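Home | Research | Reports | People | Contact

Ristedside Working Papers in Handling and Automation
2025-05-06
Hema Kamath, Anil Gounder, Sowmya Murthy and Dinesh Maurya

4. Setting up and care of the bench cell

4.1 Work surface and fixtures

The cell consists of one arm with a black gripper, fixed to the rear of a bench and controlled through the Sitelora scheduler. The bench top is covered by a single beige cloth. An earlier bare surface gave strong reflections under the ceiling lights, and the cloth was adopted in July after a short comparison of four coverings. It is not ironed. Fold creases are accepted as part of the working conditions, provided that no ridge lifts the target bowl out of level.

The target for the placing and removal tasks is a shallow blue plastic bowl with a small oval compartment moulded into one side. The bowl is not fastened down. Its position is set at the start of each session with a card template, which is then taken away. The operator may turn the bowl to any angle but may not move its centre by more than the width of the rim.

Objects are drawn from a tray of small household items and packets. Flat objects proved the hardest to handle, as the fingers must come down close to the wall of the bowl and the margin for error in height is small. Figure 3 shows one such object, yellow with a white label, lying at an angle with its upper corner against the inner wall.

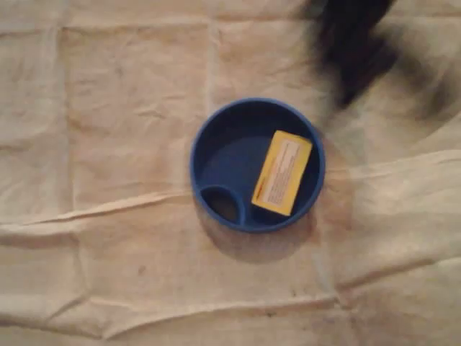
Figure 3. Bowl and flat yellow object on the cloth surface, with the gripper in motion at upper right.

4.2 Height checks and finger wear

The height of the gripper above the cloth is checked at the start of every session. A steel gauge is placed at three points on the bench, the arm is lowered at its slowest speed, and the reading is entered in the cell log. If any reading differs from the stored value by more than one millimetre, the zero point is set again before work begins. Over the period reported here, 1179 runs were logged, of which 222 used flat objects.

The finger pads were supplied by Skotico and are held by two screws each. They were changed as a pair in all cases, including those in which only one pad showed wear. The first pair was removed after 856 runs, when the lower edge of the left pad had become rounded and flat objects began to slip during lifting. The second pair remained in use at the end of the period.

One repair was needed. At run 163 the arm stopped short of its lowest position and reported a load fault. Venkatesh Panicker traced the fault to a cable tie that had caught against the wrist cover. The tie was cut and the cable was led along the outside of the forearm. The fault did not occur again. The method of cable routing given by Hodžić was followed in part, although the clamp nearest the wrist was left out for lack of space.

The cloth is shaken out weekly and replaced when marks on it begin to be picked up as objects by the detection software. Small specks below the set size limit are ignored.

Related reports
Gauge methods for small bench arms
Wear of soft finger pads in repeated lifting
Bench coverings and reflected light: a short comparison
Keeping a cell log: notes for operators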